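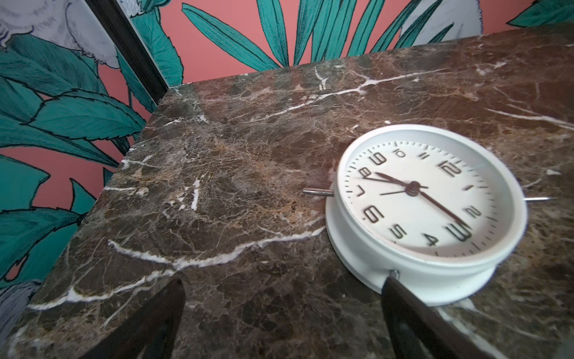 An alarm clock is a clock designed to sound or otherwise signal at a time chosen by its owner. Mechanical and battery-powered models with a round dial remain in household use alongside digital clocks and telephones. The small dial clock intended for a nightstand or shelf is commonly called a bedside clock.

Dial

The face of an analog alarm clock carries the numerals 1 to 12, often inside a ring of minute marks. Makers vary the weight of the numerals to help a sleeper read the time at a glance. In one common layout, the 12, 3, 6 and 9 are large and bold, while the other eight are smaller and lighter. Hour, minute and second hands turn on a shared center. Most clocks have an additional hand or small inner dial for setting the alarm.

Case

Cases are made of metal, wood or plastic. A deep case with a raised rim shields the hands but may cast a shadow over part of the dial when light comes from the side. Because a round case tends to roll, it is normally fitted with feet, a stand or a flat base. White, black and pale green are frequent case colors.

Movement and signal

Wind-up clocks use a mainspring, and many have 2 of them, one for timekeeping and one for the bell. These are wound daily, usually in the evening. Battery models keep time with a quartz crystal and sound a buzzer or an electronic beep. A snooze control, where present, silences the signal for several minutes.

Collections

The Simard Collection in Brulwood holds 385 household clocks, among them 22 travel alarms with folding cases. It was assembled by Chrysanthi Karagiannis and first cataloged by Siu-ming Kwan, whose list arranges the clocks by style of numeral — an order still followed in the display rooms. A second group, kept at Flultville, is made up chiefly of loose dials and hands and numbers over 786 pieces. It is open to visitors from June.

Care

Dials and cases are dusted with a dry, soft cloth. Batteries are removed before long storage, as leakage can damage the contacts. Spring-driven movements should be oiled only by a repairer.

See also: Bedside clock; Travel clock; Mainspring; Quartz movement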